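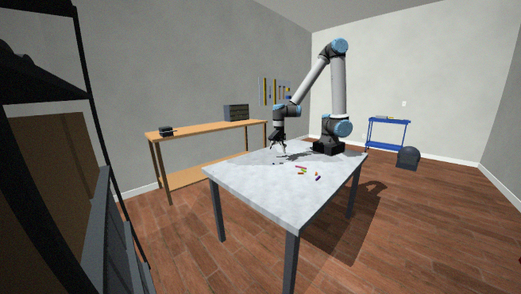
Folie 1: Roboterarm über Tisch, Simulation

Einstieg kurz halten, max. 2 Minuten. Thema: Parteispenden und Offenlegung, Fall Kosach.

Stadtrat Kosach — 30 Mandate, aber nur ein Teil hat Nebeneinkünfte gemeldet. Frist war im März. Opposition fordert Liste aller Beteiligungen, Fraktion mauert.

Dann Skiron: Spende 3.724 Euro, im Rechenschaftsbericht ohne Adresse. Nachfragen, wer prüft das eigentich?
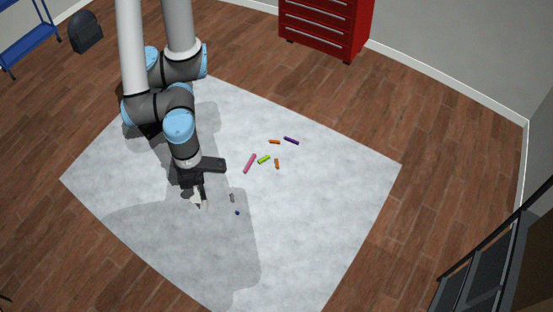 Zweiter Punkt, Bandeo. Gleiche Anschrift wie Skiron! Langsam sprechen, Pause. Kein Vorwurf, nur Frage stellen — Anwalt beachten.

Forderung: Register online, Meldung binnen 80 Tagen, auch für Ausschüsse. Danach Fragen aus dem Pulikum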